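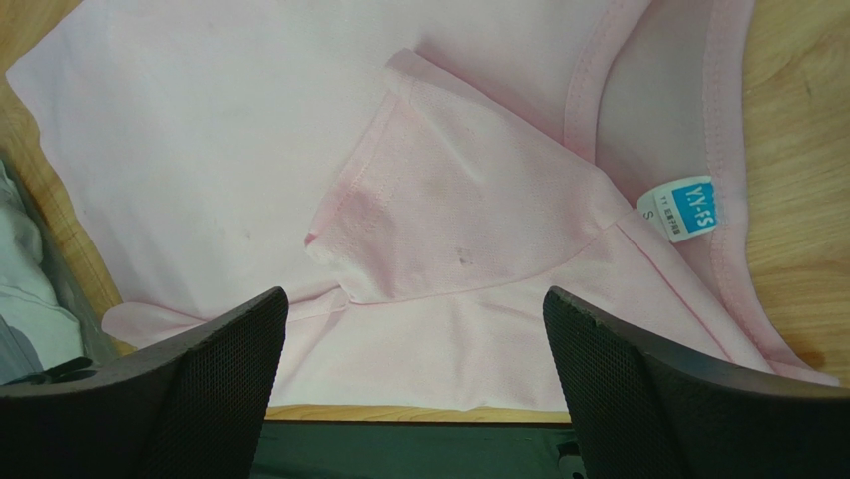 The garment module for the Nonach arm is under review by our operations office at Diltdale, and we request comment from members who have used it in a laundry or uniform setting. The quotation is for 11 units with a service agreement. Our concern is lightweight knitwear. In the trial the vendor used a small pink T-shirt with one sleeve turned in over the body and plenty of creases left in the cloth, and I consider that a fair level of difficulty. A stiff cotton work shirt would have told us very little.

Please limit replies to the standard fingers. The suction attachment is quoted separately and we do not intend to buy it.

Posted by diltdale_ops, 19 September 2019

Reply from kwok_textiles
We have had three of these modules under evaluation since March. Placement of the folded piece is acceptable. Separation of two thin layers remains the weak point, and the manual is vague on the subject. Section 9 gives a grip setting for "light fabric" with no weight range attached to it. I would ask the vendor for that range in writing before signing.
Dewanti Kwok

Reply from manolakis_service
I must disagree in part. The grip setting is adjustable per program, and the weight range is supplied with the commissioning documents. Customers who skip commissioning do not receive it. Manolakis provides commissioning as a paid service, so members may weigh my opinion accordingly.

Reply from kwok_textiles
We did not skip commissioning. The sheet we received lists woven goods only.

Reply from diltdale_ops

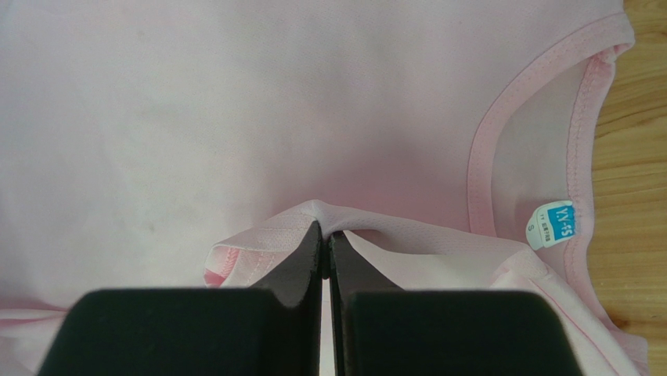

Grip width is the setting that most concerns our staff, and the discussion above has not yet addressed it. The default program takes a narrow pinch and lifts from there. On the pink shirt the fingertips are nearly closed on a raised ridge of fabric, with creases running out to both sides. I cannot tell from this whether the module has one layer or two. The vendor's summary does not say either, and I have written to ask.

Reply from musport_linen
Our plant purchased the module under part number 2371. For hotel towels it has been satisfactory. For knit shirts we returned to hand folding after roughly a month - the operators found they were correcting too many pieces. I would not recommend it for knitwear at the present price.

Reply from manolakis_service
Towels and shirts run under different programs. Was the shirt program ever loaded?

Reply from musport_linen
It was, by your technician.

Reply from diltdale_ops
Thank you all. We will hold the order until the vendor supplies a written weight range for knits and an answer on layers. I will post both in this thread.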